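Community > Kitchen & Pantry > Storing Fruit

Do tomatoes belong in the fruit bowl?
Posted by Amado Dimaculangan, 24 Jul 2019
159 views | 2 shares

We keep one big bowl on the counter and everything goes in it: apples, oranges and whatever tomatoes we bring home. Lately the fruit at the bottom goes soft before we get to it. I moved the tomatoes to the fridge for a week and they tasted like nothing. Is it all right to keep them in with the apples, or do I need a second bowl? The kitchen is small and I would like to keep it to one.

Riaan Ndlovu
Apples give off ethylene gas as they ripen, and it makes the fruit near them ripen faster. Tomatoes react to it quite a bit. If yours are still firm and a little pale, putting them next to the apples for a day or two is useful. Once they are fully red, either eat them or move them to a plate away from the bowl. Oranges are not bothered much, but they mold where they touch something damp, so take everything out once a week and wipe the bowl.

Anything bruised or spotted should come out first. Apples keep up to 40 days in the fridge drawer if they were sound to begin with, so put only a few on the counter at a time. Very ripe tomatoes can go in the fridge too. Let them sit out for an hour before you eat them and the flavor is better.

18 people found this helpful

Seo
We have always kept them together and never had trouble. Just don't pile it so high. Put the tomatoes on top so they don't get squashed.

Pranura
Same as Seo. I also don't wash anything until I'm going to eat it.

Share | 2 comments 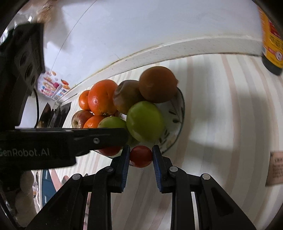 A small tomato at the front of a mixed bowl of apples and oranges.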